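Open day at Pellix, 13/10/2025

So I finally got to the Pellix open day, after missing the July one because I had the dates muddled (my own fault, I'd written it on the wrong page of the calendar and was very sure of myself). It's a long drive out past Gisov and there's not a lot of signage once you leave the highway, so if you're going next time, turn at the old grain shed and keep going even when it feels wrong. Parking is on the grass. Wear shoes you don't love.

The building went up in 1977 as a furniture workshop and it still smells a bit like one, which I loved. Pellix took over the back half and fitted it out as a row of kitchens and living rooms, all full size, so you can walk from one to the next like a very odd house with no bedrooms. There are 8 of them. Our group was led by Yurii Hrytsenko, who was good value and didn't mind being interrupted, which was lucky because the couple next to me had opinions on splashbacks and weren't going to keep them to themselves.

We started in the living rooms and I'll be quick with those. Nice sofas, a rug I'd have rolled up and carried home, lamps a bit too tall. The Drundeo shelving everyone had been talking about online was there too, and it's fine! It's shelving. I did like that you can move the shelves without tools, and a lady behind me tried it three times to be sure.

The kitchens were what I'd come for. We're redoing ours next year and I've been going back and forth on timber benchtops for so long that my sister has banned the subject at dinner. Most of the show kitchens I've been through have a bowl of lemons and nothing else, and you come away with no idea what the place would look like on a weekday morning. The corner one at Pellix is stocked like somebody eats there, and I spent most of my visit in it.

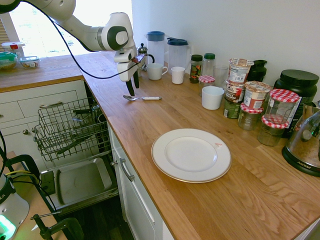
I've more or less decided on oak now. Ours would be an L shape as well, and I'd been worried that much pale timber would look washed out against a white wall, but it's warm and it makes ordinary things look good. Even the instant oat pots! I keep mine hidden in a cupboard and now I'm thinking they could live out on the bench, stacked up with the jars and the coffee gear. A French press and a carafe both, too, which is exactly the argument we have at home (I'm for the press, he's for anything that stays hot).

I also came away wanting a plate with a thin gold rim, and I don't need any more plates.

Yurii was straight with us about upkeep. Oil it when it goes in, oil it again when it starts to look thirsty, and wipe up beetroot straight away. Someone asked about scorch marks and he said you sand them out and get on with your life. The quote I took home for a bench our size came with $400 on top for delivery, which stung a little -- we're a fair way out, so I can't complain too loudly.

Lunch was in the front half, run by Mykhailiuk, the bakery from the main street. Get there early. I had the potato and dill pie and went back for a second one, and by the time I thought about dessert there was only a tray of crumbs and a man looking sadly at it. Coffee was hot and came in proper mugs.

Allow 3 hours if you want to see it all and eat. The toilets are around the side, past the timber racks, and the door sticks so give it a shove. They're taking names for the next one at the front desk and I've put us both down, with the date written on the right page this time.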